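About Bilisthorpe Kitchen School

Most cooking schools will tell you that anyone can learn to cook. We have our doubts. Plenty of people come through a weekend of classes, have a nice time, get a folder of recipes and never open it again. We know this because we used to run weekends like that, and we used to hand out the folder.

Bilisthorpe Kitchen School is a small school for adults who want to make dinner at home without it turning into an event. We teach plain cooking: beans, eggs, rice, roast vegetables, cheap cuts, soup, bread that fits around a job. If you are after spun sugar or foam, there are other places, and some of them are pretty good at it.

How we started

The school was set up by Saodah Majimbun, who had spent nine years writing recipes for a supermarket magazine and had come to distrust most of them, including her own. "Caramelize the onions, 5 minutes" was the line that did it. Onions do not caramelize in five minutes. They never have. She had typed that sentence more often than she likes to admit, because the recipe had to fit under a headline that said 20-Minute Meals.

The first classes were held on Thursday evenings in the back of the old Arkham feed store. There were four students and one oven that ran hot on the left side. Two of those students still come to the bread class and still complain about that oven, although we replaced it a long time ago.

We took over the present building when the feed store was sold. It is on Brorier Street, up the hill from the post office, with parking behind. The hill is steeper than the map suggests.

What we teach

The main course is called the Jugah Course, after the street Saodah grew up on. It runs for nine weeks, one evening a week, and it has no recipes for the first four. People find this annoying and we understand why. You spend the first evening on salt. You cook the same pot of lentils in several ways and taste them all, and by the end you are tired of lentils, but you can tell an undersalted one from a flat one that wants vinegar, and those are different problems.

After that come heat, fat, timing and leftovers. The leftovers evening is the one students mention most when we run into them at the store. It deals with what to do with half a cabbage.

We also run a bread class, a short knife class and, every January, a course on cooking for one. We do not run a class for couples. We tried it. We do not want to talk about it.

Things we don't believe

We don't believe in superfoods. We have read the claims about turmeric, bone broth and apple cider vinegar, and we put turmeric in curry because it tastes right there.

We don't believe you need a twelve-piece knife set. One chef's knife, one small knife and something with teeth for bread will see you through. Please don't buy a block before your first class. We have had students arrive with one in the original box, and it is awkward for everyone.

We don't believe in meal prep as it is sold online – the rows of identical containers, the Sunday given up to chicken breast. Some people thrive on it. Most of the ones we meet managed it twice. We would sooner teach you to cook a big pot of one good thing and have some idea what to do with it by Wednesday.

And we are wary of gadgets. We keep a shelf of the ones people have donated after giving up on them, and students are welcome to try any of it. The pressure cooker earned its way off the shelf and into the beans class. The avocado tool has not.

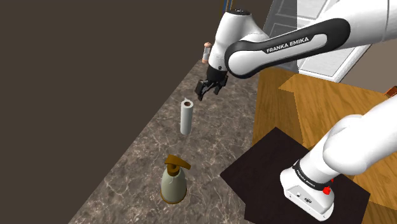

We get asked about certificates. We don't give them. A certificate from us would say that you attended, and you already know whether you attended. If your employer needs proof for a training budget, the office will write a letter with the dates and hours on it, and it will not say anything about your cooking.

We also get asked whether the course works. We wish we had a better answer. Saodah calls former students 60 days after their last class and asks what they had for dinner the night before. A fair number had takeout. A fair number had made something, and a few of those had made it without looking anything up, which is what we were hoping for. The calls are not science. People may well tidy up their answers for a former teacher, and we would too.

Costs and places

The Jugah Course costs $256, ingredients included. We don't have an early bird price, because it seemed odd to charge slow people more for the same lentils. If the fee is a problem, write to the office and say so. We don't need to see paperwork.

Evening classes start at 6:30 and we do start then. Wear shoes that cover your toes. Tell us about allergies when you book, since the shopping is done the day before, and bring a container with a lid if you want to take food home. We used to lend ours out.

We have no app and no newsletter. Course dates go up on this site and on the board by the front door. If the two disagree, trust the board.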